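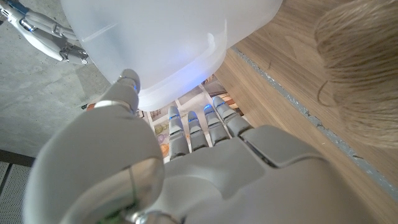 Section 9. Setting up a shared shuttle pod on a home charging bay

This section covers pairing a Raltano two-seat pod with a household bay and registering the bay with the Rirkthorpe dispatch service. Read the whole section before you apply power. The bay must already be mounted and inspected as described in the installer's booklet.

9.1 Before you start

You will need the bay key, the pod owner card and a phone signed in to the dispatch account. The pod must be parked on level ground with at least 31 percent charge. Pods below this level go into storage mode and do not answer pairing requests.

CAUTION: Do not pair a pod with passengers on board. The doors lock during the radio check and stay locked until the check ends.

9.2 Pairing the pod with the bay

1. Turn the bay switch to SERVICE. The status lamp shows steady amber.
2. Open the pod's rear panel and insert the owner card, chip side down.
3. On the pod screen, select Bays, then Add Bay.
4. Enter the four-digit code printed inside the bay door. For bays supplied before May, the factory code is 1828. Change it at step 7.
5. Wait for the lamp to turn green. Pairing takes about 2 minutes.
6. Remove the owner card and close the rear panel until it clicks.
7. On the phone, open Bay Settings and enter a new code.
8. Turn the bay switch to RUN.

NOTE: If the lamp flashes amber at step 5, the pod has found a second bay within radio range. Switch the other bay off at its breaker and repeat from step 3.

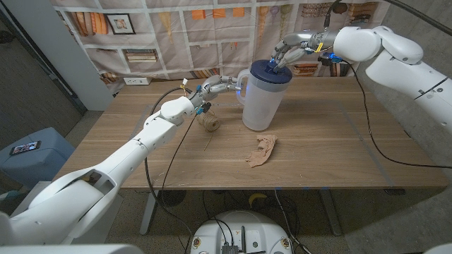 After the switch is set to RUN, the pod makes one slow pass out of the bay and back in. Keep the driveway clear for the full length of the pod plus one door width on each side. If the pass is interrupted, the pod stops and waits for a restart from the phone. It does not restart by itself.

9.3 Setting private and shared hours

A new bay is set to private use only. To release the pod to other riders when you do not need it:

1. In the dispatch account, select Hours.
2. Mark each block of time as Private or Shared. The shortest block is one hour.
3. Set a return margin. The pod is called back to the bay this long before each private block begins.
4. Save, and confirm with the bay code.

Changes made on the phone reach the pod the next time it is docked. A pod already out on a shared trip finishes that trip under the old hours.

CAUTION: Personal items left in the cabin are not protected during shared hours. Use the lockable rear bin, or leave the block set to Private.

9.4 Return margin in heavy traffic

The default margin suits short local trips. On routes that use the Barnus tunnel or the Pillay interchange, set a longer margin. The pod plans its return from average road speeds and does not allow for lane closures announced after it has left.

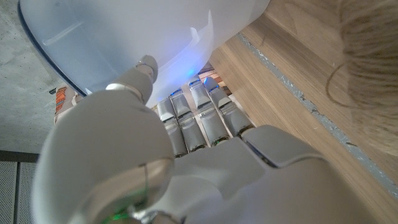

Nassoro Kaijage, 27th February: The default margin was too short for us even without the tunnel. Our pod got back after the private block had started twice in the same week. We doubled the margin and it has been on time since. Please also say in 9.3 that the margin can be set separately for each block, as the menu for it is hidden under the clock symbol.

Reply from the manual desk: Correct, the margin can be set per block. Press and hold the clock symbol beside the block, enter the value and save. The step will be added to 9.3 in the next revision.

9.5 Removing a bay

1. Dock the pod and turn the bay switch to SERVICE.
2. On the pod screen, select Bays, choose the bay, then select Remove.
3. Delete the bay from the dispatch account. Shared hours linked to it are deleted at the same time.
4. Switch off the bay at its breaker.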